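Saliba workroom, walk-through checklist
Date: 2023-06-29
Checked by: Charito Castillo
With: Issa Matar (first half only, got called away)
Mark OK / FIX / NA. Comments please, not just ticks

FLOORS AND EXITS
Main aisle clear - OK
Rear exit opens fully - OK. Sticks a bit at the bottom, was worse in October
Mats flat - FIX. Corner curling by the sink, tape not holding. Replace, dont re-tape
Aisle width, 600 mm min at the narrow end - OK, just

BENCHES AND SHELVING
Uprights and brackets tight - OK, hand checked
Load card posted, 300 lb per bay - FIX. Card gone from bay 4. Qusai has the master, reprint
Nothing heavy on top shelf - OK
Bench edging, no sharp ends - OK

ELECTRICAL
Cords off floor - OK
Power strips not chained - FIX. One into another at the Troltasano station. Unplugged it, told Mawuli
Panel access clear - OK

CABINETS AND DRAWERS
Drawers shut when not in use - FIX. Gray three-drawer unit by the black counters. Bottom one all the way out, top and middle both open a little. Shin height, somebody is going down over that
More than one drawer open at a time - FIX, same unit. Tipping hazard, this was in the last report too
Handles secure - OK
Contents stowed - NA for the bottom drawer, empty
Tops clear of food and drink - FIX. Same unit agian. Paper plate, snack bag, water bottle on its side, crumpled wrapper. Food stays in the break room, everybody signed the sheet

FIRST AID / FIRE
Extinguisher tag current - OK
Eyewash flushed - OK, logged
First aid kit - FIX. Low on small bandages, no gloves in medium. Order from Clultitz with the next batch

FOLLOW UP
Mats - Issa
Load card - Qusai Rizk
Power strip - Mawuli Kyei, needs a longer one not a second one
Drawers and top of cabinet - whoever closes. Dwynwen Parri to bring up at shift change
Anti-tip lock for the gray unit, ask Prerkholm for a price. If no lock then bolt it

6 items open. Recheck before end of next week, sheet goes back in the binder by the door NOT on the desk

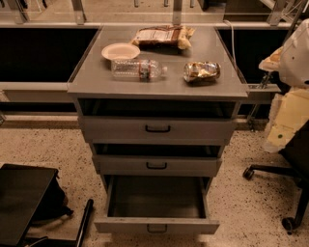 Cabinets and drawers: gray unit, bottom drawer fully out, food and drink items on top. FIX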